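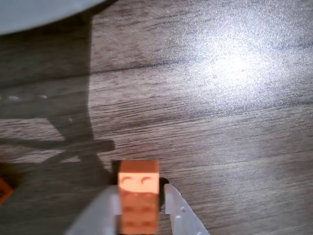
3.2 Condições de iluminação e leitura prolongada em salas de estudo

A segunda parte do levantamento tratou da iluminação das mesas de leitura. A literatura sobre bibliotecas costuma registar a iluminância média de uma sala e compará-la com um valor recomendado. Esse procedimento diz pouco sobre o lugar concreto onde o leitor se senta. Duas mesas da mesma sala, com a mesma iluminância medida no centro do tampo, podem dar origem a queixas muito diferentes, consoante a posição das luminárias, a altura das janelas e o acabamento da superfície.

Figura 2. Tampo de mesa com reflexo claro na parte superior direita.

Foram incluídas no estudo as salas de leitura de Vulov, Hurnodley e Kartha. As três funcionam em edifícios de épocas distintas. A de Vulov ocupa o piso superior de uma antiga escola, com janelas altas viradas a sul e pendentes acrescentados mais tarde. A de Hurnodley foi construída de raiz e recebe luz natural apenas por uma claraboia. A de Kartha é uma sala interior, sem qualquer abertura para o exterior, e serve por isso de referência para os períodos em que só conta a luz artificial.

A recolha decorreu em fevereiro, mês em que o sol entra baixo nas salas viradas a sul e em que a ocupação é elevada por causa da época de exames. Em cada sala distribuiu-se um questionário breve, preenchido à saída, no qual o leitor indicava o lugar ocupado, a hora de chegada, o tipo de suporte utilizado (papel, ecrã ou ambos) e o grau de desconforto visual numa escala de quatro pontos. Obtiveram-se 3437 questionários válidos. Foram excluídos os que não indicavam o lugar e os que correspondiam a permanências inferiores a meia hora.

A par do questionário, mediu-se a iluminância em 88 lugares, sempre à altura do tampo e com a sala em funcionamento normal. Não se pediu aos leitores que mudassem de lugar nem se alterou a posição dos estores. Esta opção tem um custo - as medições não são estritamente comparáveis entre dias - mas corresponde às condições em que as pessoas efetivamente leem.

A distinção entre encandeamento direto e encandeamento refletido foi feita segundo o critério de Vass. No primeiro caso, a fonte de luz está no campo visual do leitor. No segundo, o leitor vê a imagem da fonte numa superfície mais ou menos lisa, com perda de contraste na zona atingida. Levente Vass propôs ainda que se considerasse à parte o reflexo sobre o próprio papel, frequente em manuais impressos em papel couché. Mantivemos essa categoria no questionário, embora as respostas mostrem que muitos leitores não a separam da anterior.

O desconforto declarado foi maior em Vulov do que nas outras duas salas, e concentrou-se nos lugares junto às janelas durante o início da tarde. Em Kartha as queixas foram menos frequentes e não variaram com a hora, como seria de esperar numa sala sem luz natural. O resultado menos previsível veio de Hurnodley, onde a claraboia tinha sido apontada pelos funcionários como principal origem de incómodo. Os leitores referiram-na pouco. As queixas recaíram sobretudo sobre as luminárias laterais, cuja altura de montagem coloca o reflexo diante de quem se senta nas extremidades das mesas.

A associação entre iluminância medida e desconforto revelou-se fraca nas três salas. Os lugares mais iluminados não foram os mais criticados. Alguns dos lugares com valores abaixo do recomendado foram, pelo contrário, ocupados em primeiro lugar pelos leitores habituais, que os descreveram nos comentários livres como mais sossegados. É provável que nesta preferência intervenham outros fatores, como a distância à porta e a presença de tomadas elétricas, que o questionário não permitia isolar.

Quanto ao suporte de leitura, os utilizadores de ecrã referiram mais encandeamento direto e os leitores de papel mais encandeamento refletido. Quem usava os dois suportes em simultâneo declarou, em média, maior desconforto do que os restantes. Uma explicação possível está na passagem repetida entre uma superfície luminosa e outra que depende da luz ambiente - situação que as recomendações em vigor tratam apenas de passagem.

Os dados têm limitações. A escala de desconforto é subjetiva e foi preenchida no fim da permanência, quando o cansaço já se confunde com o efeito da luz. A idade dos leitores não foi recolhida em Hurnodley, por decisão da própria biblioteca, o que impede uma comparação completa. Por fim, o céu manteve-se encoberto durante boa parte do período, e os valores de Vulov devem ser lidos com essa reserva.

A secção seguinte aplica o mesmo procedimento à sala de Wolisero, onde as luminárias foram substituídas entre duas campanhas de medição, e discute em que medida a mudança se refletiu nas respostas dos leitores.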